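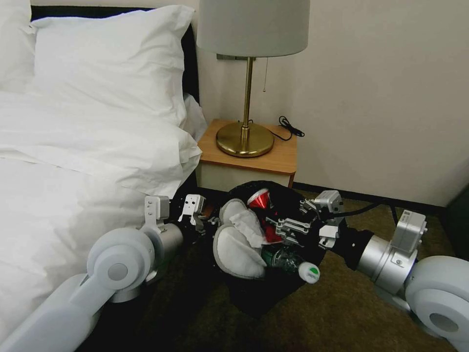

Tuesday, January 6, 2026

Quick one before the train. Three people have emailed asking what the winter weekend at Dultby is like for a new reservist, so I'm writing it once and sending you all the link.

Short version: cold, muddy, good. Go.

Long version. You report to the reserve centre on the Friday evening, minibus out, arrive late. Block accommodation the first night if you're lucky. We were. Lights on again before six, breakfast, draw rations, weapons, radios, out the gate. Saturday night is in the field and so is most of Sunday. Then cleaning. So much cleaning. You'll think you've finished and you haven't.

Feet first. I wore new boots my first time, a pair of Trulens I'd had on twice round the supermarket. Don't. Lost the skin off both heels by Saturday lunch and spent the rest of it walking like a penguin. They're lovely boots now, after 93 miles (yes I kept a log, yes it's sad). If yours haven't been broken in, wear the old ones, scruffy is fine. Two pairs of dry socks in a proper sealed bag and one pair you do not touch until you're in your sleeping bag. I mean it about that last pair.

Other kit stuff, in no order:

- head torch with a red filter. Spare batteries where you can find them with gloves on
- gloves you can use a pen in
- a spoon. Tie it to something
- 100 metres of paracord is far too much, I carried it anyway, used maybe a tenth
- black bin bags, more than you think
- tea bags, your own, becuase the ration ones are grim
- roll mat. Someone always leaves theirs on the minibus, that was me last January

Weight. Everyone overpacks. I took out a fleece, a second wash kit and a paperback, and the difference on the hill was massive. The list they send you is the list. Stick to it, then add snacks. I go through 800 calories of flapjack on a Saturday on top of the rations and I'm still hungry by stag.

Stag is sentry duty, if you haven't met the word yet. Two hours lying in a hedge. You will see bushes move. They're not moving. Probably.

Fitness: you don't need to be a machine but do some walking with weight beforehand. I did the Adow loop on Sunday mornings, up past the quarry and back along the canal, with a bergen full of water bottles. Handy as you can tip them out if your knees start complaining. Running on it's own didn't help me much, I could run fine and still got wrecked by the hill.

Civilian job: tell them early. I gave mine a week's notice the first time and it was a bit frosty. Now I put all my dates in the diary as soon as the programme comes out, and I book the Monday off. Book the Monday off!! You'll be stiff, you'll smell, and your washing machine will need two goes.

Money. My phone case died in a puddle, plus the boots, plus stuff I didn't need, call it £200 that first winter. You're issued what you need so wait before you start spending. The Kwok shop near the station does decent second hand bits, go midweek when it's quiet.

Right, train. Will do a seperate post on map reading in the dark, which I am still bad at. Ask in the comments if you want anything else covered, I'll get to them at the weekend.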